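Board > Rooms & Housemates > Calls for Helpers

Sleep diary people wanted (you don't have to be a bad sleeper!)

Hi, I'm Maribel Puma, and I'm putting together a little booklet on how people settle into a new bedroom after a move. I moved into Gurkcombe in July and slept terribly for weeks, then one night I didn't, and I've been curious ever since about what changed. So I'm looking for 100 people who have moved recently, or are just about to, and who'd be willing to keep a diary for me.

You fill in one page each morning for seven nights. When did you turn in, what woke you up, which side of the bed, curtains open or shut, did you get around to unpacking anything that day. Messy handwriting is fine (mine's awful). If you'd like to do it by phone, my cousin Roxana will call you and write it down, and she's a lovely person to talk to before coffee.
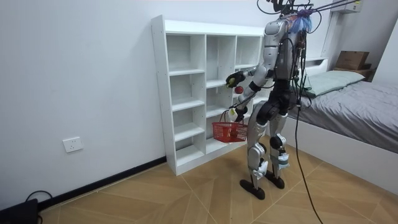 Bedroom with the white cubby shelves, nothing on them.

I'd especially love to hear from folks in small rooms, people sharing with a brother or sister, and anyone who works nights. You need to be 18 or over and planning to stay put for the whole week of the diary. Renting, owning, staying with your aunt, it all counts!

There's no pay, I'm sorry to say, but everybody who finishes gets a copy of the booklet, and four names will be drawn for a set of Urrego cotton sheets. I'll change your name in print unless you tell me to keep it.

To join, drop a note in the box by the Corkarard laundry desk or reply to this post with your first name and the best time to reach you. Nilton Cáceres is handling the Spanish diaries, so just say which language you want.

Posted 2020-12-18

Recent in Calls for Helpers
Choir needs altos, no tryout
Maritza Marulanda is looking for old bus passes
Taste testers for a soup stall
Dog walker swap, Gurkcombe side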